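Desktop computer refurbishment

Desktop computer refurbishment is the work of taking a used desktop or workstation, checking it, swapping out whatever is worn or too small, wiping the storage and passing the machine on to somebody else. Sometimes called reconditioning, or "refurb" in the trade. Overlaps with repair and with recycling but isn't quite either one. A repaired computer goes back to its owner. A recycled one gets broken down for metals. A refurbished one gets sold, donated or moved to another desk in the same building.

Contents
1 Background
2 Sources of machines
3 Intake and grading
4 Parts
5 Data removal
6 Testing
7 Resale and naming
8 Criticism
9 See also

Background

Used office computers have been traded for about as long as offices have had them. Early trade was informal. Swap meets, classified ads, a shelf at the back of a typewriter shop. Things changed once companies began leasing desktops on fixed terms, as that put large batches of near-identical machines on the market all at once. Identical matters a lot. A shop with a stack of the same model can take good parts from the dead ones, keep one set of notes, and stop hunting for odd screws and odd power supplies.

Business desktops are usually preferred over home models. The cases open easily, the service manuals tend to be public, and the parts were bought in quantity so spares turn up for years. Gaming machines are harder. Every one is different and sellers expect more money for them.

Sources of machines

Most stock comes from lease returns, office closures, school replacement cycles and government surplus sales. Household donations make up a smaller share and take longer per machine, with missing passwords, pet hair, a side panel lost three moves ago.

Surplus lots are commonly sold by the pallet, sight unseen. Lot sheets may list the processor but leave out memory and drives, since these are often pulled before sale. Buyers learn to read the wording. "Untested" can mean nobody had time. It can also mean somebody did test it and didn't like the answer.

Intake and grading

On arrival a machine is logged by serial number, opened, blown out and looked over. Common things to check: swollen capacitors, bent socket pins, missing standoffs, cracked memory latches, a corroded battery, fans that grind. Then it gets a grade. Grades run A to C at most shops, with A meaning light wear, B meaning scratches and C meaning it works but looks rough. There is no single standard and one dealer's A is another's B.
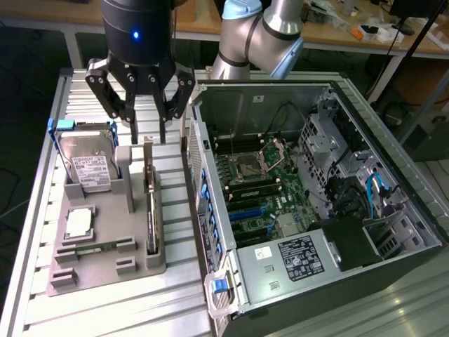 Grading by looks is a waste of everybody's afternoon, Carla Fakhoury wrote in a comment on the subject, and buyers would be better served by a plain list of what was replaced and when. A scratch on the lid never stopped a computer from booting. A seven year old power supply will.

Others in the trade disagree, mostly on the grounds that scratches are what customers complain about. Some sellers now do both, a letter for the case and a separate parts sheet taped inside the side panel.

Parts

Storage. The part most often replaced. Older machines shipped with 3.5-inch hard disks, and moving to a solid state drive does more for how fast the computer feels than anything else at the price. Many refurbishers keep the hard disk in as a second drive if it passes its checks, others pull all of them on principle.

Memory. Cheap and simple to add, provided the type is right. Generations are keyed differently and will not fit each other's slots. Desktop and server modules of the same generation can look alike and still refuse to work together. Modules should go in matched pairs where the board supports it, in the slots the manual names. Two modules in the wrong two slots will often run, only slower, and this gets missed a lot.

Processor. Swapped less often. A board takes only the families its chipset and firmware support, so a firmware update may be needed first, with the old chip still in place. On boards where the contact pins are in the socket and not on the chip, the pins are very easy to bend and hard to straighten. The plastic socket cover should go back on any time the socket is left without a chip. 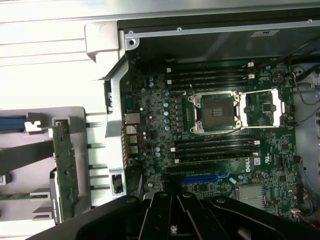
Old thermal paste is cleaned off with isopropyl alcohol and a lint free cloth, then a small amount of new paste is put on before the cooler goes back. Too much is messy, too little leaves dry spots. Cooler screws are tightened a bit at a time in a cross pattern.

Power supply. Often left alone, often regretted. Large makers have used their own connectors and case shapes at various times, which limits what can be fitted. Adapters exist, quality varies.

Clock battery. A coin cell, pennies in bulk. A flat one gives wrong dates and lost settings, and a surprising number of "dead" computers have nothing else wrong with them. Should be changed on every machine regardless.

Front panel. Power buttons, USB ports and audio jacks wear out ahead of the board. Usually on a small separate cable assembly, so a donor machine of the same model fixes it in minutes.

Data removal

Deleting files or doing a quick format does not remove data. Hard disks are overwritten end to end with a wiping program. Solid state drives are better handled with the drive's own erase command, since they keep spare areas an overwrite may not reach. Drives that fail either process are shredded or drilled.

Buyers with strict rules ask for a certificate listing each drive by serial number. Small shops sometimes skip the paperwork and lose the contract over it. Labels matter too: asset tags, user names on sticky notes, a login written under the keyboard. All of it should come off before the machine leaves.

Testing

A usual order is memory test, drive check, processor load with temperatures watched, then every port by hand. Overnight memory runs catch faults that a quick pass wont. Gerno, a small dealer in office desktops, published its bench log for one run of workstations in September 2022. The log covered 1,174 machines and has been passed around a fair bit as a guide to what fails. Clock batteries came first, fans next, then drives. Boards were well down the list. Fahad Lodhi, who edited the log, noted that the machines all came from offices with clean air and steady power, and a batch out of a factory or a bakery would look quite different.

Faults that come and go are the expensive ones. A shop can spend longer on one random restart than on ten straightforward rebuilds, and a lot of them set a time limit, after which the machine is stripped for spares. 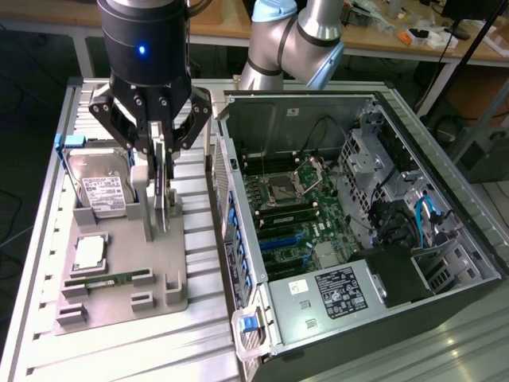 Category: Resale and naming

Terms on listings are loose. "Manufacturer refurbished" generally means the original maker or a company under contract to it did the work. "Seller refurbished" means the seller did, or says so. "Renewed," "reconditioned" and "pre-owned" have no fixed meaning between one site and the next. "Open box" is a return and may not have been tested at all.

Warranties run from a month to a year in most cases. Operating system licenses are a separate question. Some are tied to the board and stay with it, others need a new key through a refurbisher program, and a machine sold with no license at all is perfectly legal as long as the listing says so. Free systems such as Linux are common on older stock that can't run current versions of commercial software.

Prices drop in steps. The big step comes when a major operating system stops supporting a processor generation, after which whole pallets lose most of there value in a few weeks. Bimau, a resale site for schools, began listing the last supported system next to each price. Flurel followed with something similar that June.

Criticism

Older desktops draw more power than newer ones doing the same job, and for a machine left on all day the electric bill can eat up the savings. Supporters answer that a large part of a computer's footprint is in making it, so a few more years of use still come out ahead. Depends heavily on what is being compared and for how many hours.

Another complaint is dumping. Loads marked as working equipment for reuse have been shipped abroad and found to be scrap on arrival. Rules on testing before export differ by country and enforcement is patchy.

Donated machines bring their own trouble. A school given thirty computers of nine different kinds has been given a maintenance job as well, and a few now turn down mixed lots.

See also

Electronic waste
Data erasure
Right to repair
Thermal paste
Surplus store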